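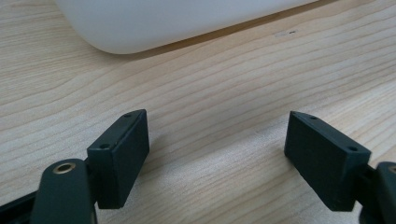
How to run a hand-held gripper table at an open day

We've now done our July open day at Odora twice with a gripper table, and I've had enough emails from other workshops asking how we set it up that I'm going to write it all out properly. It's an easy thing to put on, visitors love it, and you can have it ready in a morning if you've got the bits.

The idea is simple. Visitors pick up a hand-held gripper with a camera on it, squeeze, and try to move things about on a table while watching only what the camera sees on a screen. They get a feel for how little a robot has to go on, and then they wander over to the arm and watch it with a lot more sympathy!

What you need

One hand-held gripper with two fingers (two grippers if you can manage it, as the queue gets long)
A solid table
A screen big enough for the people waiting to see as well
A few light objects with no sharp edges
A long cable, or two, and plenty of tape
Labels and a marker pen

Step 1: Sort the table

Use a table that doesn't wobble. We had a folding one the first year and every time a child leaned on it the whole view jumped. A pale wooden top is lovely for this. Dark fingers show up clearly against it, you get nice visible shadows, and people soon learn to read a shadow as a clue to how high up they are. I'd steer clear of glass or anything very shiny.

Don't worry about a few scuffs or small marks on the wood. I sanded ours down the first time and it was an hour I'd quite like back.

Step 2: Place the screen

Put it straight in front of the visitor, a bit above eye level, so they look up and away from their hands. If it's off to one side they get in a muddle with left and right. We ran the cable under the table and taped it every 30 cm. Do tape it. Somebody's rucksack found ours before lunch.

Step 3: Choose your objects

Start with plain, chunky things. White ones are easy to see in a dull room but can wash out if you've got sun coming in, so check at the time of day you'll be open (we check at 10 and again at 3, when the light comes round the side of the building). Measure how wide the fingers open and bring nothing wider than that, apart from one awkward thing for the show-offs.

Step 4: Write a very short set of tasks

We use three cards and let people pick.

Easy: pick it up and put it down again.
Middling: move it to the other side of the table.
Hard: stand it on end.

The first year I wrote eleven cards, all laminated, and I don't think anyone got past the fourth.

Step 5: Talk them through the approach

Most people's first go is to charge straight at the object. What you want them to do is hold the gripper open a little way off, with the object just peeping in at the top of the view and clear wood between the two fingertips. Then stop. Have a look. Are the fingers level with each other? Is the object coming in straight or at a slant? If it's at a slant, turn the wrist now, while there's still room, and only then move forward and squeeze.

I say "open, stop, look, turn, go" over and over until I'm sick of my own voice, but it does work. Children pick it up faster than their parents, I'm afraid.

Step 6: Keep the queue moving

Two minutes a turn is plenty. We had 261 people through this year and 32 of them came back for a second go, so a timer helps. Ours is a kitchen one, Tamska, very loud. If you have a spare pair of hands, get them chatting to the people waiting, and let the queue shout directions at whoever's playing. It gets noisy but it's a great noise.

Step 7: Link it to the robot

Have your arm demo close by and start it on the hour. We do the same tasks from the same cards, on the arm we call Pollon. People who've just struggled with the hard card watch quite differently, and the questions are much better too.

A few odds and ends

Wipe the finger pads between groups, they get sticky.
Check the screws on the fingers at lunchtime.
Bring a spare of every object, one always goes home in a pocket.
If you're borrowing tables from the Moynihan hall, ask for the key the afternoon before.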